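# 노틀로 공개 시연회 후기: 설거지는 아직 내 몫이다

일요일 오후 2시, 노틀로(Nutlow) 쇼룸에서 열린 가정용 휴머노이드 시연회에 다녀왔다. 제품명은 우모라(Umora). 접시를 식기세척기에 넣고 꺼내 준다는 로봇이다. 우리 집에도 같은 기능을 한다고 주장하는 남편이 있어서 비교해 볼 마음이 컸다.

입장 인원은 200명이라는데 주방 앞에 설 수 있는 자리는 두 줄뿐이었다. 나는 뒷줄이었고, 앞사람의 배낭을 로봇만큼 오래 봤다. 다행히 옆 모니터에 로봇 머리 쪽에서 본 화면이 나와서 후반에는 다들 그쪽만 쳐다봤다. 로봇을 보러 와서 텔레비전을 보고 간 셈이다.

진행을 맡은 엘사 블롬크비스트 씨는 설명이 짧고 정확했다. 질문을 받으면 모르는 건 모른다고 했는데, 이런 행사에서는 꽤 귀한 태도다. 접시를 떨어뜨린 적이 있느냐는 질문에는 "오늘은 아직요"라고 답했다.
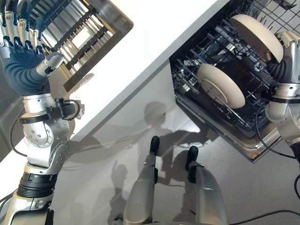

손은 기대 이상이었다. 은색 손가락이 접시 테두리 위로 감기는 모양이 의외로 조심스러워서, 나보다 그릇을 아끼는 것 같았다. 손바닥과 손등을 감싼 짙은 남색 커버도 마음에 든다. 고무장갑보다 낫다. 반면 팔 쪽은 아직 기계실 분위기다. 나사와 검은 케이블이 그대로 보이는데, 국물 튀는 주방에서 저걸 누가 닦을지 궁금하다. 물어보니 사용자가 닦는다고 한다. 일거리가 하나 준 대신 하나 늘었다.

속도는 느리다. 접시 한 장에 90초가 걸렸고, 중간에 박수를 쳐야 하나 망설이는 시간이 포함된다. 크림색 둥근 접시만 다룬 점도 아쉽다. 뚝배기나 밥풀 붙은 주걱을 쥐여 달라고 했더니 다음 버전 얘기가 나왔다.

**좋았던 점**
- 접시를 쥐는 손 모양
- 솔직한 진행
- 질의응답 시간이 넉넉함

**아쉬운 점**
- 뒷줄 시야
- 속도
- 가격을 끝까지 안 알려 줌

별 다섯 개 중 세 개. 다음 시연은 5월에 솔베르그(Solberg) 전시장에서 한다고 한다. 그때는 앞줄을 예약하고, 가능하면 우리 집 뚝배기를 들고 갈 생각이다.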